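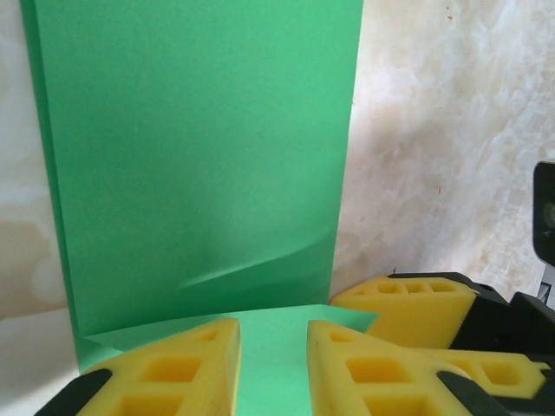 Moving to Kaewmanee in November, condo or old walkup?

stairs_again
Need opinions fast, we have to tell the agent by tonight. Down to two places. One is a condo unit on the 7th floor at Nindthorpe, pool, gym, guard at the gate, the whole thing. Other is a second floor walkup on the Skuredton side, bigger, cheaper, no pool, landlord lives downstairs. Two of us plus a cat. Leaning Nindthorpe. Talk me out of it or don't.

papayafence
Nindthorpe for sure. Lived there 3 years, other building. Garden is lovely, quiet after 9. You'll use the pool more than you think.

mopbucket
Quiet after 9 in YOUR building maybe. The one by the road gets delivery bikes till midnight. Ask which building before anything else.

stairs_again
Oh no. Ok asking now.

gulliver_lane
Walkup. Every time. Condo fees go up and you get a new sign in the lobby for it. Also pets, read the rules. They had a no cats rule, then a small cats rule, then I stopped following it.

papayafence
They don't care about cats. My neighbor had two.

gulliver_lane
They don't care until someone complains. Then its a letter under the door.

stairs_again
Agent says cats fine "with deposit." Wont say how much. Also it's the road side building, ugh. Unit faces the garden though.

mopbucket
Garden side is ok. Not great but ok. Get the deposit thing in writing, not in a chat message.

tinroof_88
Went to see both areas in spring so my 2 cents. Skuredton side floods at the corner by the market, not deep, but you will be carrying your shoes. Nindthorpe is uphill, dry. On the other hand there is nothing to eat up there after dark except the shop in the lobby. Noodles from a cup, every night, enjoy

gulliver_lane
The corner drains fine. Under an hour last time. And you can eat on a different street every day for a week.

tinroof_88
Under an hour?? I stood in a doorway for most of an afternoon. Maybe we had different rain.

kettle_off
How is the water pressure in the walkup? Go back and run the shower with the kitchen tap on. Old places over there have one skinny pipe for everything. Also open all the windows and see if any of them shut again.

stairs_again
Didn't try the shower. Windows were fine. Kitchen is huge tho, thats what keeps pulling me back. Condo kitchen is two burners and a sink you could lose to a big pot.

papayafence
You won't cook in that heat. We had a full set of pans and ate out.

kettle_off
Speak for yourself, I cook every day. Kitchen matters. A pool is a thing you show visitors.

mopbucket
How long is the lease on each? If the walkup is month to month take that first and look around properly once you're there.

stairs_again
Condo is a year. Walkup landlord said 3 months then we talk. Hadn't thought of it like that, thanks.

gulliver_lane
Well there you go.

papayafence
Still say Nindthorpe, garden side. But ok 3 months is hard to argue with. Ask who pays for the aircon cleaning.

stairs_again
Going back to the walkup at 5 to run the shower and ask about aircon. Will post after. Agent is now calling me every ten mintues

tinroof_88
Bring sandals.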